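Subject: Re: [treltalow-kitchen] keeping wooden utensils alive

On the Treltalow list, a member wrote:

> My wooden spoons go gray and furry after a few months and the
> chopsticks are worse. I've been oiling them with whatever is by
> the stove. Do I need to sand them first? And is there any oil that
> doesn't go sticky? I'd like to sort the whole lot out before
> August, when I have a houseful coming.

Yes to sanding, and please stop with the stove oil! I did the same thing for years (sunflower, mostly) and ended up with a jar of spoons that smelled like old crayons. Cooking oils like that never really set, they just sit in the wood and turn. Food-grade mineral oil is what I use now. The bottle I get is the Nandilberg one, only because the hardware store near me carries it, and I'm sure any other would do the same job.

The fur is just the grain lifting from all the washing. It feels awful on the lip, especially with chopsticks, but it comes off in no time.
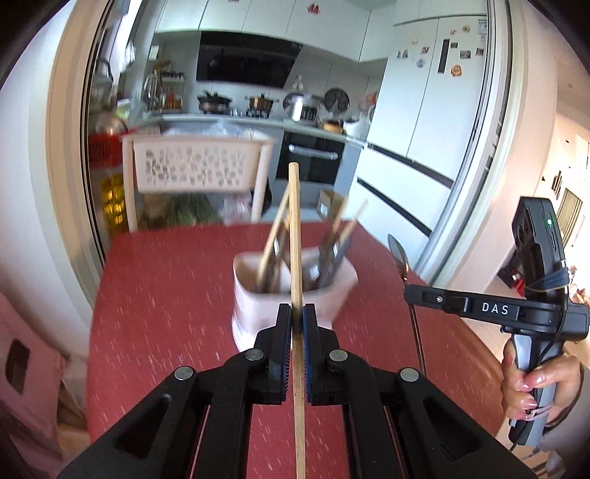
I do mine twice a year, usually on a rainy afternoon with the radio going, and I spread everything out on old towels so I can see what I've got. There's always more than I think. My sister-in-law gave me a big set of Muñoz spoons when I moved and those have held up beautifully, but the cheap ones do fine too if you look after them.

What I do, more or less in order:

1. Wash everything by hand in warm soapy water, rinse, and let it dry overnight. Really overnight. I rushed it once and the oil went on all blotchy.

2. Sand lightly with 100 grit if it's bad, and something finer after that. Go with the grain. On chopsticks I fold the paper around the stick and pull it along, turning as I go, and I leave the printed end alone if there's lettering on it that I like.
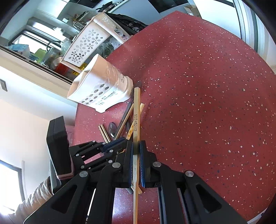 3. Wipe off the dust with a damp cloth and wait until the wood feels dry again. The grain may come up a little bit, so give it one more quick rub if it bothers you.

4. Oil with a rag, plenty of it, and leave it for about 10 hours. Then wipe off whatever is still sitting on top. If it's tacky, you didn't wipe enough (ask me how I know).

5. Second coat if the wood looks thirsty. Spoons usually want one, chopsticks hardly ever do in my house.

Some people melt beeswax into the oil, and I've tried the Brandbridge tin that's already mixed. It smells lovely and it's nice on cutting boards – a bit fussy for small stuff, though, and I got wax all over the drawer handles.

As for splits, I toss anything with a crack I can get a fingernail into. I know some of you glue yours and I'm not going to start that argument again! Oh, and keep them out of the dishwasher, even the ones that say they can go in. I lost a good rice paddle that way and I'm still mad about it.

If you've got a whole houseful coming, I'd do the chopsticks first, they're quick, and save the big spoons for another evening. Let us know how the mineral oil works out. I'm curious whether it helps with the gray, mine only ever got partway back to their old color.

Recent threads on this list
- Cast iron on a glass cooktop, yes or no (16 replies)
- Wanted: lid for a 2 quart saucepan
- Re: Re: what is everyone doing with all this zucchini
- Rice sticking to the paddle
- Knife sharpening at home, whetstone questions

Treltalow Kitchen List | Contact the list owner | Messages are copyright their authors | Back to top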